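Ticket 202: arm closes on air next to soft packets
Opened by: Iolo Phillips
Assigned: Jong-dae Kang
Status: open, again
Shelf: Nodemico workshop, back bench

Wednesday, after dinner. Bottle picks are fine. Anything soft, the gripper comes down with great confidence a finger's width to one side, closes, and carries nothing to the bin. It then reports success.

Tried so far: re-zeroed the wrist, tightened the left finger mount, swapped the USB cable, swapped it back. Rosine asked if I'd rebooted. I had. I did it again so I could say so.

Jong-dae wanted the wrist camera view with the usual junk on the table, grip open.

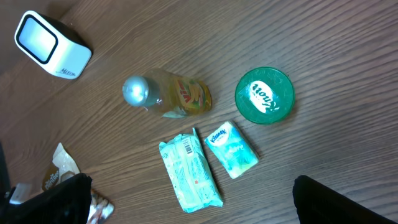 Wrist view, fingers open, wipes between them, tissues to the right.

Jong-dae: Your detector is boxing the wipes and the Kleenex as one object. Center of that box is nowhere useful. Check the log for width.

Iolo: Log says one item, 101 mm wide. Bottle gets its own box, score is good. So does the green Knorr lid or tub, which I never asked it to pick up.

Jong-dae: Raise the split threshold to 7 and rerun. Also make "success" depend on finger gap. Right now it means "I finished moving."

Iolo: Threshold changed, line 445 in the config. Wipes and tissues now get separate boxes. Gap check not written yet. Yuzuki has the laptop until tomorrow and says her project also has feelings.

Leaving open.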